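Rent went up again, and what I found out at the library

August 22, 2024

Quick one tonight, I have maybe 40 minutes before I need to be in bed. Sorry in advance for the typos.

So the letter came. Same envelope as last year, same font even. Rent on our unit goes up 100 a month starting with the next lease. Not the end of the world for us. We'll cut something. But I've been talking to people on the block and it isn't just us, and for a lot of them 100 is the whole grocery budget for a week, or the electric bill, or the bus passes.

Roxana Rivadeneyra on the first floor got hers the same day. She has the two kids and works mornings at the bakery, and her hours got cut back in April. Went from paying on time every month to paying in pieces. She showed me the notebook where she writes it all down. Rent at the top, 900, underlined. Then everything else squeezed in underneath it in smaller and smaller handwriting. I keep thinking about that page.

And the thing with her hours is that when she picked up extra shifts for a bit, the food benefit dropped. Then the shifts went away and it took forever for the benefit to come back up. Forms, a phone call, another form, a letter saying they hadn't recieved the form. She ended up at the Trendundale library using the free printer because the office wanted paper copies. Paper! Of stuff she had already uploaded.

I went with her on the second trip. Saturday, packed. Every computer taken, and most of the people I could see were doing some version of the same thing. Benefits, job applications, school forms. Cristian Cusi was at the desk and he's good, he'll walk you through the upload page without making you feel dumb. But he's one guy.

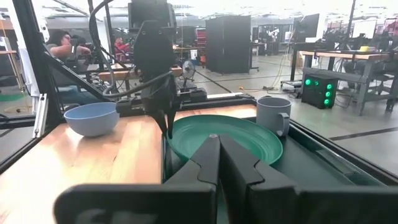
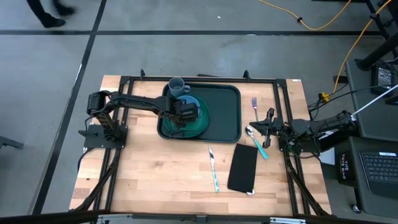

Anyway. What I wanted to get down before I forget, for anybody local who's in the same spot:

Ask for the rent help application even if you think you make too much. Hsin-yi Tsai told me she skipped it for 2 years thinking she was over the limit. She wasn't. Different household size, different cutoff, and she'd been reading the wrong row on the chart.

Write down the name of whoever you talk to on the phone. Date too. Roxana does this now and the last call went a lot better.

School meals form. Fill it out again this year, do not assume it carries over. Ours didn't.

The pantry on Wokari Street moved its evening hours. It's later now, which helps if you work days. Line starts early though. Bring your own bags.

If you get a rent letter, check the date on it against your lease. Yolandi Shabalala (third floor, been here longer than anyone) says her notice came too late one year and she pushed back and got an extra month at the old rate. One month isn't much but still. She's offering to look at peoples letters if you knock before dinner.

I don't have a big point. I grew up in a house where we counted quarters for the laundry and I sort of thought that was a thing from back then, my mother's generation, over with. And now I'm watching Roxana's older one do homework in the laundry room because it's cooler down there than upstairs. Smart kid. Wants to know why the rent number only goes one direction. I said something about taxes and repairs. The hallway light has been out since spring, so.

Meeting about the increases is in the community room next week, I'll put the time in the comments when I know it. Come if you can, bring your letter. Kids are fine.

Ok, bed. More on the pantry hours when I get them confirmed.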